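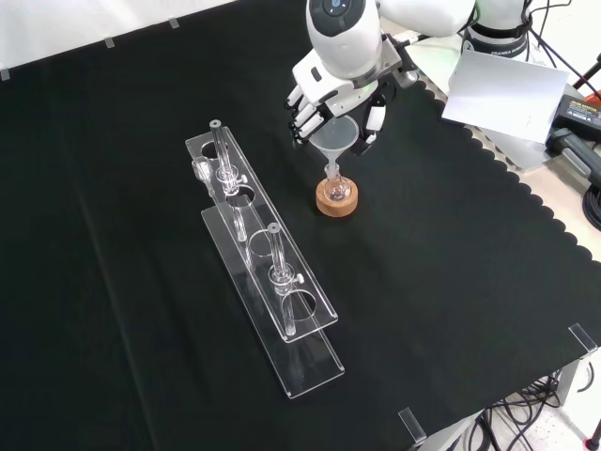

Zarnton cork ring supporting a small round-bottom flask with funnel. Flask, funnel, tubes and acrylic rack sold separately.

Pomard Laboratory Supply
Home > Glassware Supports > Cork Rings > Zarnton Cork Ring

Zarnton Cork Ring for Round-Bottom Flasks

Agglomerated cork support ring for round-bottom glassware. Four sizes. Sold singly or in shop packs.

Manufacturer: Alexiou
Range: Zarnton
Availability: In stock, ships from Fatstead
Page updated: January 24, 2019

Overview

The Zarnton cork ring holds a round-bottom flask upright on a flat bench top. The ring is a single piece of pressed cork granulate with a center opening. The wall of the opening tapers inward toward the base, so the flask bears on a continuous band of cork. There are no feet, inserts or metal parts.

Typical uses are filling a flask through a funnel, holding a flask on a balance pan while solids are added, standing a flask down between steps, and storing empty flasks on a shelf. The ring can be used either way up on a clean surface, but only the wide side of the taper seats the flask correctly. The wide side is identified by a beveled edge.

Cork is used for this type of support because it is light, grips glass without scratching it and conducts heat slowly. A flask set down on cork is not subjected to the sudden local cooling that occurs on stone, steel or ceramic tile. The material also deforms slightly under load, which spreads contact over a larger area of the bulb.

Specifications

Material: agglomerated natural cork, fine granule
Binder: polyurethane
Color: tan with darker speckle; shade varies by batch
Surface: sanded, uncoated
Opening: tapered, beveled on upper edge
Base: flat, full contact
Marking: size letter stamped on underside
Autoclavable: no
Microwave use: no
Country of final inspection: see carton label

Sizes

Size A
For flasks up to 200 mL. Suitable for small single-neck flasks, pear-shaped flasks of similar bulb width, and small evaporating flasks.

Size B
For flasks up to 500 mL. The most commonly ordered size. Accepts single-neck and three-neck flasks.

Size C
For flasks up to 1000 mL. Wider base and thicker wall than size B.

Size D
For flasks above 1000 mL. Supplied to order. State the outside diameter of the flask bulb when ordering, and allow extra time for delivery.

Choosing a size

Capacity is a guide only. Bulb diameter varies between glass manufacturers, and short-neck flasks may be wider than long-neck flasks of the same nominal volume. The flask should rest on the tapered wall with the bottom of the bulb clear of the bench. If the bulb touches the bench, the ring is too large. If less than a quarter of the bulb height is inside the ring, the ring is too small and the flask can be tipped by a light knock to the neck.

Where one ring is to serve several flasks, select the size for the largest and check that the smallest still clears the bench. Size B will usually carry both a full-size reaction flask and the receiver used with it. Size A is not recommended for any flask carrying a condenser, column or other tall fitting.

Cork rings are intended for free-standing support only. They do not replace a clamp. Apparatus with more than one ground joint above the flask should be clamped at the neck, with the ring used below it as a rest if required.

Filling through a funnel

A funnel standing in the neck of a flask raises the center of gravity of the assembly. The effect is greatest with small flasks, where an empty funnel can be a large part of the total weight. The following points apply to all sizes.

Place the ring on the bench first, then the flask, then the funnel. Check that the neck is vertical before pouring. Steady the funnel at the rim. Leave a gap between stem and neck so that displaced air can escape; a stem that seals in the neck will cause the liquid to stall and then surge. Pour down the side of the cone. Do not fill the cone above two thirds of its height.

When the transfer is complete, lift the funnel straight up before moving the flask. Move the flask and ring separately. The ring does not grip the flask and will drop away if the two are lifted by the neck.

For powders, use a wide-stem funnel. Static charge may cause fine solids to hold to plastic cones. A glass funnel or an antistatic wipe reduces this.

Temperature

Continuous contact: ambient to warm glassware only. A flask taken directly from a heating mantle or oil bath should be allowed to cool before it is seated in the ring. Prolonged contact with hot glass darkens the cork and weakens the binder at the inner wall. Wipe bath oil from the outside of the flask first. Oil is absorbed and cannot be removed.

Flasks from an ice bath may be placed in the ring. Dry the bulb first where possible. Water from condensation will not damage the cork if it is allowed to dry in open air.

Do not use cork rings on a hot plate, whether or not the plate is switched on.

Chemical resistance

Water, dilute salt solutions: good
Dilute acids, short contact: good
Dilute bases, short contact: fair
Alcohols: good
Aliphatic hydrocarbons: good
Ketones, esters: fair; wipe up at once
Chlorinated solvents: poor; binder softens
Concentrated mineral acids: not suitable
Strong oxidizers: not suitable

Ratings refer to splashes on the outer surface at room temperature. Cork is porous. A ring that has absorbed a toxic, strongly colored or oxidizing material should be discarded through the appropriate waste stream and replaced. Labs working with these materials as a matter of routine may prefer the molded rubber rings listed under Glassware Supports.

Cleaning and care

Brush off dry residue. Wipe with a damp cloth and mild detergent, then with clean water. Stand the ring on its edge to dry. Do not soak, and do not place in a glassware washer or drying oven. Light surface marks can be removed with fine abrasive paper used dry. Sand the outer faces only; sanding the taper changes the fit.

Inspect rings from time to time for crumbling at the bevel, cracks running outward from the opening, and rocking on a flat surface. Any of these is grounds for replacement. Small surface pits are normal in agglomerated cork and have no effect on performance.

Store flat, away from direct sun. Rings of the same size may be stacked.

Related items

Acrylic tube rack, transparent, four-hole
Two-tier rack with an upper shelf, a lower base plate and clear end panels. Four circular holes in line. Tubes and contents can be viewed from the side. Clean with water and mild detergent. Alcohols and ketones will craze acrylic and should be kept off it.

Round-bottom flask, clear glass, single neck
Available in capacities matching ring sizes A, B and C.

Funnel, clear plastic, plain stem
Conical, for general liquid transfer. Check compatibility of the plastic with the solvent in use. The outside diameter of the stem is given on each product page and should be compared with the inside diameter of the flask neck.

Glass tubes, clear
Supplied plain. Order by outside diameter to suit the rack.

Ordering

Sizes A, B and C are supplied singly or in packs. A pack contains rings of one size. Mixed packs are not available, but single rings of different sizes can be combined in one order at the single price.

Order codes
ZCR-A, single, size A
ZCR-B, single, size B
ZCR-C, single, size C
ZCR-D, single, size D, made to order
Add suffix P for a pack (ZCR-AP, ZCR-BP, ZCR-CP)

Dispatch from Fatstead within 2 working days for stocked sizes. Size D is produced by Alexiou against each order and cannot be canceled once cutting has started. Orders of 200 rings or more are quoted separately; use the bulk inquiry form and state the size, quantity and delivery address.

Returns

Unused rings of sizes A, B and C may be returned in their original wrapping. Rings that have been in a laboratory cannot be accepted back, including rings that appear clean. If the size is in doubt, order one before ordering a pack. Size D is not returnable unless the opening differs from the diameter confirmed on the order acknowledgment.

Questions on this product

Can the ring be used on a top-loading balance?
Yes. Tare the ring and empty flask together. Cork takes up a small amount of moisture from the air, so tare again before each weighing on sensitive balances.

Will it hold a pear-shaped flask?
Yes, provided the widest part of the flask sits above the opening. Choose by diameter. Very narrow pear-shaped flasks may pass through to the bench in size A.

Is the cork treated against mold?
No treatment is applied. Rings that are dried after cleaning and stored in a ventilated cupboard do not need it.

Can the opening be enlarged?
This can be done with a rasp or abrasive paper, but a modified ring is not covered by the returns policy. Order the next size up or request size D.

Does the shade match between orders?
Not always. Granule color depends on the cork harvest, and a batch pressed in December may be darker than the one before it. Dimensions are unaffected.

Documents

Zarnton cork ring size sheet
Material statement, agglomerated cork
Bulk inquiry form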